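Ovach Hand-Held Gripper, Matched Pair
Sold by Wodstead
Page updated Jan 25, 2020

The Ovach is a hand-operated parallel gripper for recording manipulation tasks without an arm. The operator squeezes the handle, the linkage closes the two fingers, and the camera on the tool records the approach and the grasp. It is sold in pairs, one for each hand, and most buyers use both at once.

The fingers carry blue rubber pads on their inner faces. The pads are soft enough to hold ripe fruit and firm enough for small balls and blocks. Fruit sorting between a tray and a bowl is the task we suggest for new operators, because the sizes vary and smooth skins show up a poor grip quickly.

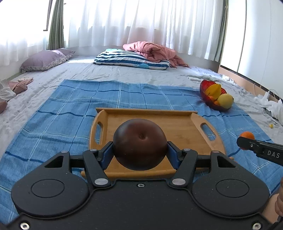 Each tool weighs 462 grams with pads fitted. The finger joints are pinned and need no oil. Pads wear faster than anything else on the tool and can be changed with a small screwdriver. Spare pads come in packs of 10.

What you get
Two grippers, left and right
3 sets of spare pads
Screwdriver
Hard case by Hirel
Printed setup sheet

Recording software is sold separately. Files open in Abbasi Desk and in most common video tools. Clocks on the two grippers should be matched at the start of each session. The setup sheet gives the steps.

Work in a room with steady light. A bright window behind the task is usable if exposure is locked first. Lay a cloth under trays on soft surfaces such as a mattress, and open the fingers fully before moving in on round items that sit close together.

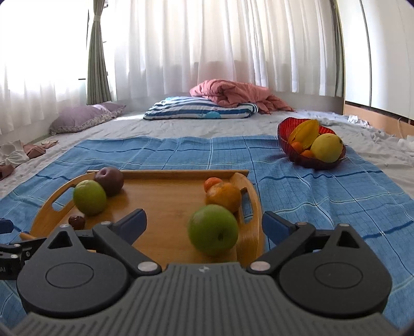 Shahab Ghasemi writes that small citrus took him longer to learn than apples. He kept closing too early and pushing the fruit away, and he now brings the pads down lower before he squeezes. He would also like a narrower pad as an option.

A narrow pad is planned for July. It will fit all current pairs.

Warranty is three years on the body and linkage. Pads are not covered. Orders ship from the Wodstead warehouse, and returns need the original case.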